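Purna shape board: readme

Hi, I'm Maritza. I keep the notes for the Purna board, our shape sorter, and I'm the person to bug if something in here is wrong. The folder has the drawings for the board, the drawings for the blocks, a parts sheet, a fit log, and a few pictures. Last edited 7 March 2025.

What we made

It's a shape-sorting board, the kind every toddler has chewed on at some point, except thick, blue, and a lot pickier. I wanted one where the blocks are long enough to stand up out of the board when they're in (the store-bought ones I had were stubby little things and I kept losing them under the couch). The square block is a plain prism, same section all the way up. The color is the gray-blue that Daichi Hayashi had left over from another job, and I've grown fond of it!

Files

drawings/board: outline and holes. Version 3 is the good one. Please don't use version 2, the round holes are off and I only keep it so the old log entries make sense.
drawings/blocks: one drawing per block.
parts.csv: name, shape, color, who cut it.
fitlog.csv: every time somebody put a block in a hole and wrote down how it went. There are 223 rows so far.
pictures: the board in use.

About the fit log

Each row has the block, the hole, and one word: clean, sticky, or stuck. Clean means it went down under its own weight once it was lined up. Sticky means you had to wiggle it. Stuck means you had to turn the board over and push from the back, and yes, that's allowed. The first 130 rows were filled in by Abelardo Cabrera and me over a couple of long evenings in October, and you can tell where we got tired, the notes column gets pretty silly. I left it alone except for one word.

Some rows say "corner" in the notes. With the square block that's the thing that gets you almost every time. The block is a tiny bit turned, one corner catches the rim, and it just sits there looking like it's in. Twist it a hair and try again, don't lean on it.
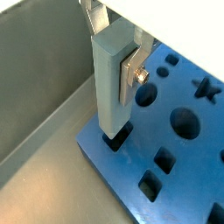

Can I sand the square block if it keeps catching?

Please sand the hole's rim first, very lightly, and only touch the block if that doesn't help. Write it in the log either way so the rows before and after don't get mixed up.

Cleaning and storage

Damp cloth, no spray. The blue shows fingerprints like crazy, so I wipe it more than I need to. Blow the dust out of the holes before you start, since the small ones collect crumbs. Keep the blocks in the Rainer tin, not in the holes.

Still to do

The parts sheet has blanks under "who cut it." Socorro Agudelo thinks she did most of those but wants to check her notebook. I'd also like a proper drawing of the tin insert, if anybody feels like it.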